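The Little Ferry at Skonora

I have now ridden the Skonora cable ferry 13 times in one weekend, and I would go back tomorrow and ride it again. If you have any soft spot at all for odd bits of transportation (and if you've read this blog before, I think you might!), please put it on your list.

Skonora is a village split in two by a river. The church, the school and the bakery are on the east bank. The farms, the boatyard and the good swimming spot are on the west. The nearest bridge is at Javstead, 27 miles upstream, so for as long as anyone can remember people have crossed on a flat steel barge that pulls itself along a cable lying on the riverbed. When the ferry sets off, the cable comes up dripping over a big grooved wheel on the side, runs along the deck, and slips back into the water behind you. I stood next to that wheel for most of Saturday. My jacket still smells like river.

The current boat is called the Benavides, after the engineer who drew the plans, and she replaced a wooden one that had to be cranked by hand. Two men on the handles, plus any passenger who felt like helping. There's a logbook from those days in the ticket hut, and you can just sit down and read it. My favorite entry is from a July, with no year on it: "Hay all day. One goat, refused." I have so many questions about the goat.

Room on deck for six cars, if they're small. The morning I arrived there were two cars, a tractor, a mail van, and a girl with a cello case nearly as tall as she was. It takes four minutes to get across when the water is low and closer to seven when it's running hard, and you can tell who the locals are because they don't even look up from the newspaper when the cable starts to hum.

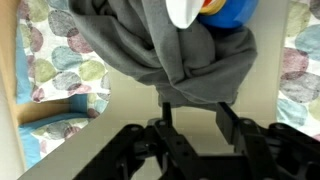
Docking is the part I could watch forever. The river pushes the Benavides sideways the whole way over, so she never comes in straight, and the west landing has a pair of guide arms standing out in the water to catch her. They don't match. The upstream one is a single skinny post, and the downstream one is wide and set at an angle, with a flat face turned in toward the channel. Look at the two black fingers in the photo, the narrow upright one and the broad one leaning off to the right with the gap between them, and you've pretty much got the Skonora landing as seen from the wheelhouse. The boat leans on the wide one, slides along it with a long groan, and stops with a bump that makes everybody bend their knees at the same time.

Dalva Conceição was at the controls for most of my crossings. She came to Skonora for one summer and has been running the ferry for 24 years, and she was very patient with me. She let me stand in the wheelhouse for three trips and explained how she eases off early when the wind is from the north. She also told me about the winter the cable snapped with the doctor on board. They drifted down as far as the Jarnex mill and came to rest on a gravel bar, and the mill workers carried the doctor ashore and then went back for his bag, and then went back again for his lunch.

There has been talk of a bridge at Skonora for decades, and I can see both sides of it. If I lived on the west bank with a sick kid and fog on the river, I would want that bridge very badly. Dalva wants it too, which surprised me! She'd like to keep the ferry going in summer for the farms and for people like me, and she says she would happily drive home over the bridge when her shift was done.

Some practical stuff. Foot passengers ride free. Cars pay at the hut, cash only. The ferry stops for lunch, and it's a proper lunch, so don't turn up at noon in a hurry. The bakery on the east side sells a cardamom bun the size of a saucer and you should buy two. If you want a picture of the wheel, stand on the upstream side in the afternoon, when the sun gets in under the wheelhouse roof.

I took close to no notes and more than 1000 photos, so sorting through those is my job for the week. Next up is the old inclined railway above Javstead, if the road is open.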